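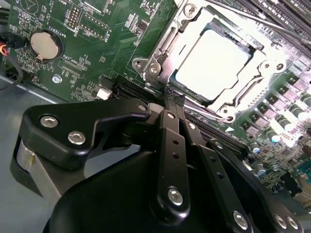 Menedier asked if we could please label the coin cells this time, and I said yes - again! Tower still on its side, panel off.

Print | E-mail | 1 min read

Bench: I like the ridged metal, screws don't roll far.
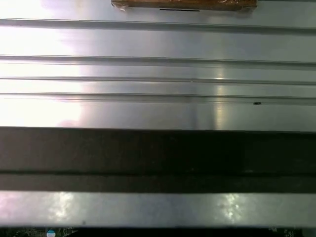
Mac Mathúna would sooner have a rubber mat, 70 pounds at most. Left till November.

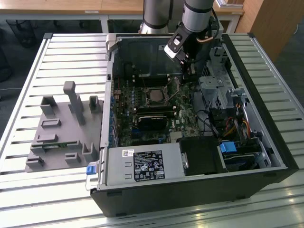 Minutes no. 12, page 2

Memory and power leads next. Zundholm wants the old drives back.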